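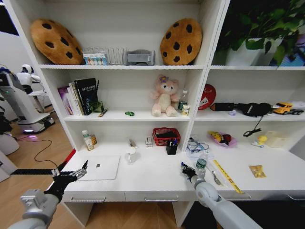 Hello again from my end of Salville! February has been gray and slushy and I've spent most of it indoors, so this month's item is about the thing that has eaten my evenings, namely getting rid of paper. I mean the box-under-the-bed kind. Manuals, ticket stubs, bank letters from two apartments ago, every birthday card my aunt ever mailed me (she writes long ones).

It started when I needed the warranty for the dishwasher. I knew I had it. I'd seen it, I could picture the staple. Two hours later I was sitting on the floor with 223 sheets of paper around me and no warranty, and yes, I counted them, mostly out of spite. The repair guy came anyway and charged me 40 dollars to tell me the filter needed rinsing.

So I wrote to Mirjana Petkov, who some of you will remember from the bookbinding evening, and asked how she keeps her place so clear. She has a rule I've now stolen. Anything on paper gets one of three spots: a folder, a tray or the recycling. The folder is for things you'd have to pay to replace. The tray is for things you need to do something about, and it gets emptied on the first of the month no matter what. Everything else goes out the same day it comes in. She says the tray should be small enough to annoy you. Mine is the lid of a shoebox and it annoys me plenty.

The folder part went fast. Birth certificate, lease, car title, the vet's records, done by dinner. Cards and letters were a different story! I read every single one, which you're not supposed to do, and then I had to call my aunt, and then it was midnight. I kept more than I meant to. They're in one box now instead of five, tied up with kitchen string, and I'm calling that good enough.

A few of you asked about scanning. I tried it for a week with the library's machine and got through maybe a third of the old tax stuff before I lost interest. My feeling is that scanning is great for recipes and school reports and pretty awful for anything you're only keeping because you feel guilty. You just end up feeling guilty on a hard drive. If you do go that way, name the files as you go. I have a whole string of them called "scan" with a number after it and I'm never opening those again.

Oh, and manuals! Nearly all of mine were online already, including the one for a Cirkitz radio I gave away before I moved here. I kept the sewing machine manual, since it has my grandmother's pencil notes in it, and the one for the boiler because my landlord asked me to. Out went the rest, and the bag was so heavy that Mr. Stojanović from downstairs took the other handle and we went down the steps sideways like a pair of crabs.

The next thing is photographs. I have over 1000 prints in envelopes, plenty of them of the same lake. If you've sorted yours and lived to tell about it, please write back, I'd love to know whether you went by year or by person. I'm leaning toward by person, but then what do you do with weddings?

I never did find that warranty, by the way. The dishwasher is running as I type this and sounds fine.

60 shares
4 comments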